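6:40, coffee, living room. Writing fast, want to get this down before the phone starts.

Slept badly. Not the noise this time, just thinking about the couch. Forty-one years old and lying awake over a couch. Mei says it's a stand-in for something else and she's probably right but it's also a couch and it has to be dealt with by the end of June.

So. Where things are. Mom's apartment has to be empty, the cream sofa came here, the old brown one went to Emmett's basement, and now I've got a living room I walk into and feel like I should take my shoes off. Cream! With my coffee habits. She had it steam cleaned every spring, some outfit called Ollano, they still have her number and they called ME to ask if she wanted the usual. $132. Said I'd call back. Haven't.

Did the fabric yesterday anyway, or started. Dry cloth first, then the damp one, working the seams. Meant to do the whole thing before lunch and got as far as thinking about it and then Birdie called about the lamps. She wants the two tall ones. Fine. I said fine three times and she kept explaining why she wanted them. Just take the lamps Birdie.

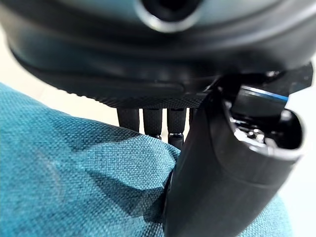

Anyway the lamps are hers, the rug is going to Janelle if it fits down her stairs, and the china nobody wants so I guess I'm a china person now. Amos said sell it. Amos would sell his own teeth. He looked up the pattern and read me a price off his phone like it was a ball score, 95 for a gravy boat, and then it came out that was for one in the box with the lid and the little ladle, which Mom broke before I was in high school. I remember the sound it made. She stood there with the handle in her hand and said well, that's gravy done.

Have to remember to ask Birdie about the key to the storage unit. ASK ABOUT KEY.

Okay the pillows. I have been through so many pillows this week. Mom had a rule, one pillow per corner and it leans, it doesn't sit. Leans. She'd come by behind you after you got up and lean it again. I caught myself doing it last night at 11 with the TV on, got up for water, came back, leaned the pillow, sat down on the other end so I wouldn't mess it up. What is wrong with me.

The flowered ones went in the donation bag, then came out, then went back in. The green corduroy has a stain I don't want to know about, out. Kept the blue. She bought it the summer she was mad at Dad and repainted everything, and it's the only thing from that whole campaign that made it. The hall was yellow for a month! He never said one word about it, just started leaving the hall light off.

Then the headrests, which I fought with. They sit up on top of the back and they never want to line up, push one and the other one scoots. Mom used to do it with her hip walking past. I don't have the hip for it. Shoved, stepped back, shoved again, gave up, ate toast standing. 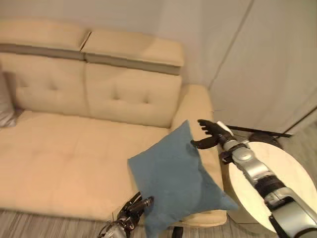 Mei came over after work with soup and we talked about what else goes in here. She thinks the little round table should stay where it is by the arm. I wanted it by the window for the plant. She said where are you going to put your coffee then, on the cream? Point taken. Table stays. Plant can go on the floor like an animal.

She also brought swatches from Trultmont, slipcovers, because she is a practical person and has met me. There's an oatmeal one that isn't terrible. There's a rust that I love and that would look insane. I said let me live with it bare for a bit. She said you'll spill. I said I know I'll spill. She left the swatches under a magazine where I'd find them which I did in one minute flat.

Things I noticed about this sofa now that I've spent more time looking at it than I ever did in thirty years of sitting on it. The creases all run out from the buttons, like when you squint. The seat is one long cushion so you can't flip half of it, you have to flip the whole thing and it's like wrestling a calf. And there's a smell way down where the back meets the seat, hand lotion and peppermints. I didn't clean that part. Not going to yet. I know it's dumb.

Found down there: a bobby pin, a pencil from the bank, a peppermint still in the wrapper. Ate the peppermint. Don't tell Janelle, she'd have me at urgent care.

Emmett called at 7 last night to say the brown couch is in and his knee is shot and I owe him a steak. He got it around the basement turn by taking the feet off, which I told him to do at the begining and he said it would be fine with the feet on. It was not fine with the feet on. There is a mark on the wall he says was there before. I'm staying out of it.

Money, because I said I'd keep track in here. Quansah quoted $4000 to clear out the rest of the apartment, haul, sweep, everything. Amos about fell over. I don't think it's crazy when I look at the closet in the back bedroom but I also think between the five of us and a couple Saturdays worth of pizza we could do it. Birdie says she can't lift. Birdie lifted a whole canoe last summer. Will bring up the canoe if I have to.

Still to do. Call the steam people back and tell them about Mom, which is the real reason I haven't called, I can write that here. Vaccum under the sofa before the headrests go sideways again. Bag to the donation place before the flowered pillows get back out. Return Mei's soup pot. Find out if the Plelodmont catalog has the wool throws still, the gray would go with the gray cushion on the left end and then I could cover up the worst of the cream and call it decorating.

Key key key.

Phone's going. It's Birdie. It's 7:05 in the morning. If this is about the lampshades

It was about the lampshades. She wants those too.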